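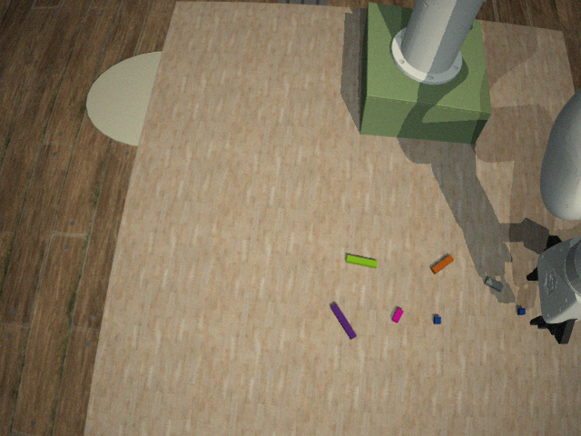
Figure 3. The simulated bench, with the arm on its green pedestal and the loose blocks in front of it.

3.2 Building the bench twice

I built the bench in my garage first and in the simulator second, and if I could do it over I'd swap the order. The real one is a salvaged tabletop on a welded frame, with the arm bolted to a pedestal I put together over a couple of weekends (and then took apart, because I'd drilled the flange holes a little off). Jessie Buchanan did the welding in the shared shop at Laing, and most of the good decisions about the frame are hers. The simulated one, which we call Skonder in the code and in the rest of this paper, grew out of my measurements of that bench plus a lot of squinting.

The tabletop in Figure 3 is a stock wood texture, and so is the dark plank floor next to it. I spent way too long on the wood! Early on I had a plain white surface, and the pose estimator looked wonderful on it and then fell over the moment I pointed it at my garage. A surface with some streaky grain gave it something to get confused by during training, and that's what I wanted. The shadows are there for the same reason. My real bench sits under one shop light, so the arm throws a big dark shape across the work area for most of the day, and any block that ends up inside it gets hard to pick out. The gray block in Figure 3 is a good case: it's lying in the end of the arm's shadow and you have to look for it. We kept starts like that one in the set on purpose.

The blocks are bars and cubes in mixed sizes, all plain colors with no markings. The long purple bar and the lime-green bar are easy to find and annoying to grasp, since the gripper has to close across the narrow side and a small error in angle knocks the whole piece around. The tiny blue cubes are the other way around. Once the fingers are over one, closing on it is simple, but the estimator loses them a lot, and in an earlier version they sometimes sank partway into the table because I had the contact settings wrong (my fault, fixed with a smaller time step).

Each episode starts with the blocks dropped at random from 3 cm above the surface and left to settle. I first tried placing them flat at chosen positions, which was quicker to compute, but the layouts came out too tidy and the arm learned to expect gaps. Dropping them gives odd angles and the occasional pair touching. We generated 1000 starts this way and held back 30 of them for testing. Those test starts were also laid out by hand on the real bench, with a printed grid taped down under the blocks and peeled off before each run. It is slow, fiddly work and I would not call it precise.

Matching the arm itself was less trouble than I expected. The Cineo controller board reports joint angles, so I could put the real arm in a pose, copy the numbers over, and check whether the simulated fingertips came out in the same place. They didn't at first. The pedestal in the model was too short, and I'd been quietly making up for it in the wrist offsets, which worked near the middle of the table and got worse toward the edges. After I measured the pedestal again and zeroed the offsets, the leftover error was mostly sideways play in the real base joint. I haven't modeled that play. Trevular, the little calibration script we're releasing with the paper, just measures it and prints a warning when it gets bad.

One difference we left alone is the pedestal color. Mine at home is bare steel, and the simulated one is green so that I could spot it quickly while debugging camera angles. We ran the three main training runs with it green and never went back to change it. Section 4.1 includes a check with the pedestal recolored gray.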